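Borlow Opens Ceramics Studio and Shop in Brillville

Former feed warehouse will house kilns, classes and a tableware line made in town

BRILLVILLE, May. Borlow, the tableware maker founded in Sodby, has opened a second studio in the former feed warehouse on Canal Street in Brillville. The building holds a production floor, a classroom and a small shop, and will be the main site for the company's stoneware and porcelain from this month on.

The Sodby workshop will stay open for glaze testing and repairs. All throwing, casting and firing has moved to Brillville, along with most of the staff. The company now employs 18 people across the two sites, up from 6 when it signed the lease on the warehouse.

"We had kilns in one building, drying racks in another and the packing table in a hallway," said Réka Győri, founder of Borlow. "Every pot was carried across a parking lot at least twice. In Brillville it goes in at one end of the floor and leaves at the other."

The warehouse was built for a grain and feed business and had been used for storage for many years. The architecture firm Jurić kept the brick walls and the loading dock and replaced the roof, wiring and windows. Two electric kilns stand in a separate room with its own ventilation. Water from the sinks runs through settling tanks so that clay can be collected and used again.

"The floor was the hard part," said Hélder Ramalho, who led the project for Jurić. "A loaded kiln is heavy, and the old slab was uneven by the dock. We poured new concrete there and left the rest as we found it."

The first products from the new studio are part of a line called Plain White. It includes a mug, a cereal bowl, two plate sizes, a creamer and a lidded sugar jar. All pieces are finished in a single white glaze developed at the Sodby workshop by Rozália Magyar, the company's head of glazes. The pieces are safe for the dishwasher and the microwave. Plates and bowls stack, and replacements will be sold one at a time as well as in sets.

Magyar said the glaze took longer than planned. Early batches came out with a yellow cast when fired in the new kilns, and the recipe was changed before production began. 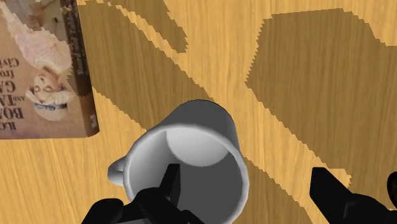 Classes and Open Studio Hours

The classroom has 5 pottery wheels and a long table for hand building. Beginner classes meet in the evening, starting at 6:30 p.m., and run for 6 weeks. The fee covers clay, glaze, firing and the use of tools. Students should bring an apron and a towel. No experience is needed.

Open studio hours are for people who have finished the beginner class or who can show that they know how to work safely at the wheel. Shelf space is included in the monthly fee. Work left on the shelves for more than two months after firing will be moved to the seconds table in the shop.

Kwesi Boateng will manage the classroom. He taught ceramics at the Brillville Adult School before joining Borlow and will teach two of the evening classes himself.

"A lot of my old students have been firing their work in other towns," Boateng said. "Some of them drove an hour each way with bowls wrapped in blankets on the back seat. Now they can walk here."

The company is also offering a firing service. Customers can drop off dried or bisque-fired pieces at the loading dock during shop hours. Each piece must be labeled with the clay body and the firing range, and staff may turn away work that could damage the kiln shelves.

Shop and Parking

The shop is at the front of the building and sells the full Plain White line, along with seconds and discontinued colors from Sodby. Mugs are priced at $18, and a starter set for two is $78. Seconds are priced by the piece. Sets ordered online can be picked up at the counter with an order number.

Parking is available behind the building, with the entrance on Mill Lane. The shop and classroom are both at street level, and the classroom can be reached by a ramp from the parking lot. Visitors are asked not to park in front of the loading dock before noon, when deliveries are made.

About Borlow

Borlow makes everyday tableware for homes, cafes and restaurants. The company was founded in Sodby by Réka Győri and sells through its own shops and through independent kitchen stores. It also makes plates and bowls to order for restaurants, with a minimum order of one full kiln load.

Media Contact

Jad Sleiman, Communications, Borlow, Canal Street, Brillville. Product samples and interviews are available on request.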